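読了時間 4分

再現率

デーネシュ・セナーシは、その数字を三度読み直した。学習に使った実演は1,388件、評価は1,000試行、成功は823。割り算をするまでもなく、投資家が喜ぶ数だった。

「いい結果じゃないか」とアンセルモ・パレデスが言った。オベックス社の研究棟で、いい結果という言葉をいちばん気軽に使う男である。

「何に対していいんだ」

「前の手法に対してだよ。手持ちグリッパで人間がやってみせる。その映像だけで方策を学ばせる。ロボットは一度も触らない。それで八割だ」

デーネシュは答えず、記録の映像を一枚ずつ送っていった。 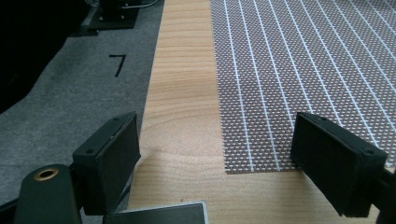 手法の名はプルロフといった。考案者の名前でも地名でもなく、初期の試作につけた呼び名がそのまま論文の題に残ったものだ。主張は単純で、指先の視点から見た映像には、作業に必要なことがすべて写っている、だから背景が変わっても方策は崩れない、という。デーネシュが引っかかったのは「背景が変わっても」の部分だった。送っても送っても、左手に灰色のフェルトがある。そこに黒い「7」が印刷されている。明るい木の天板の向こう側には、白い線の入った茶色いメッシュ。二本の黒い指がそのあいだに突き出している。

「この7は何だ」

「作業区画の番号だろう」

「評価のときもあったのか」

アンセルモは肩をすくめた。「同じ机だからな」

「なら、こいつが布の縁を見て動いたのか、数字までの距離を見て動いたのか、どうやって区別する」

「区別する必要があるか。動いたんだぞ」

廊下の自販機が唸りだした。午後四時になると、決まって唸る機械だった。

デーネシュは付録を開いた。成功の定義は脚注にあった。指がマットの縁から許容範囲内に到達し、閉じる動作を開始したとき、成功とする。持ち上げたとき、とはどこにも書かれていない。

「閉じ始めたら成功なのか」

「持ち上げは次の論文だ」

「要旨には『把持』と書いてある」

「把持の定義にもよる」

彼はペンを置いた。アンセルモを嫌いなわけではなかった。一月に実験室の暖房が止まったとき、自分の上着を学生に貸してひどい風邪をひいたような男だ。ただ、数字を前にすると目が優しくなりすぎる。

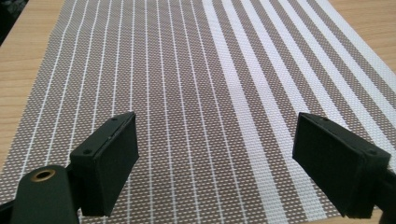
「縞だよ」と、部屋の隅でデニス・アスマニが言った。一時間近く黙って端末を叩いていたので、二人とも彼がいることを忘れかけていた。「注意の重みを出してみた。指先の近くの重みは小さい。大きいのは縞のほうだ。細い線から太い帯に切り替わるところ、あそこに張りついてる」

「つまり」

「この布なら、どこにいるか縞でわかる。左寄りか右寄りか、縞の太さが教えてくれる。物差しの上で暮らしてるようなものだ」

アンセルモが椅子を回した。「それは賢いということじゃないのか」

「この布の上ではね」

しばらく誰も口をきかなかった。それからデーネシュが立ちあがり、戸棚を開けて、来客用のテーブルクロスを引っぱり出した。無地の紺色で、隅にコーヒーの染みがある。

「追加で5試行」と彼は言った。「これでやろう」

「5では統計にならない」

「1,000も統計になっていなかったんだ。同じ机で同じ布なら、何度やっても一つの条件だ」

「ジャヴィルへの報告は明日の朝だぞ」アンセルモの声が少し高くなった。「クレセンシオには、もう八割と伝えてある」

「では八割の隣に、これも書く」

デニスが台車を押してきて、元の布をていねいに巻いた。紺のクロスを広げると、折り目が十字に残った。アンセルモは手でそれを伸ばそうとし、伸ばしきれずにやめた。

「折り目はどうする」

「そのままでいい」

アームが起動し、低い音をたてて初期位置に移った。そして、そこで止まった。デニスが画面に顔を寄せた。

「探してる」

三人は待った。腕は右にわずかに振れ、戻り、また右に振れた。やがて十字の折り目の真上まで降りてきて、何もないところで指を閉じた。

アンセルモが記録用紙を手に取り、一行目の欄をじっと見た。

「閉じる動作は、開始したな」

「縁からの距離を測れ」とデーネシュは言い、引き出しから巻尺を出した。

コメント 5件 ・ シェアする
新着の短編をメールで受け取る（登録はいつでも解除できます）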